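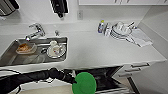

How do you make the names of the months stick in Welsh? I'm 19 weeks into an evening course at the Mulside community centre and I can order a coffee, apologise for the coffee and discuss the rain, but ask me when my birthday is and I go blank. The teacher handed out a list of all the months and told us to "live with it". I've lived with it. We're not close. February I know, because Chwefror sounds like a sneeze. The rest run together, and I'm sure two of them are the same word. Is there a trick, or is it just brute force? Also, do they take capitals? My workbook and my app disagree.

Asked in Languages > Celtic
1,453 views, 3 answers

Answer 1 (accepted)

You're not imagining the repeat. June is Mehefin and July is Gorffennaf, which look nothing alike, but September is Medi and October is Hydref, and Hydref is also the word for autumn. So if you learned the seasons the week before, you've met October already under another job title.

What worked for me was splitting them by where they came from. One lot is borrowed from Latin and you can nearly see the English through them: Ionawr, Chwefror, Mawrth, Ebrill, Mai, Awst. Say Awst aloud and think of August with its coat off. That's half the year done for very little effort.

The other half is home grown: Mehefin, Gorffennaf, Medi, Hydref, Tachwedd, Rhagfyr. Medi is also the verb "to reap", so harvest time. Mehefin has to do with the middle of summer and Gorffennaf with the end of it, a cheerful view of July if you ask me. Tachwedd is usually linked to slaughtering the livestock before winter. Rhagfyr is short days. Once they mean something you stop confusing them, or I did - it took me a winter.

Capitals: yes, in ordinary modern writing. Ionawr, not ionawr. Your app is probably being lazy, though you didn't say which of the two had it right.

One more thing to annoy you. "In" makes the next word mutate, so "in May" is ym Mai and "in February" is ym mis Chwefror if you put the word for month in front, as most people do. Learn it with mis every time (ym mis Mai, ym mis Medi) and you only have to remember the one change.

Answer 2

Put them on a calendar. I bought a Welsh one from a stall in Stosier and it hangs beside the dunny door, so I see it more often than I'd like to say. I know the current month and the one after it very well. Wouldn't ask me about the far end of the year until we get there.

Answer 3

Flashcards. I used the Palacios set, 36 cards, months and days and seasons mixed in together. It's fine. The pronunciation guide is hopeless though, it tells you dd is like the d in "dog" and it's the th in "this". Tachwedd comes out sounding like a brand of glue.

Mawrth is the one to watch by the way, same word as Tuesday. Dydd Mawrth is the day, mis Mawrth is the month. I booked a room in Garkness for completely the wrong one.

Comment from the asker on Answer 1

Thanks, the Latin split is what I needed. Six down. It was the workbook that had capitals, so I owe it an apology. I only know how to do that about coffee.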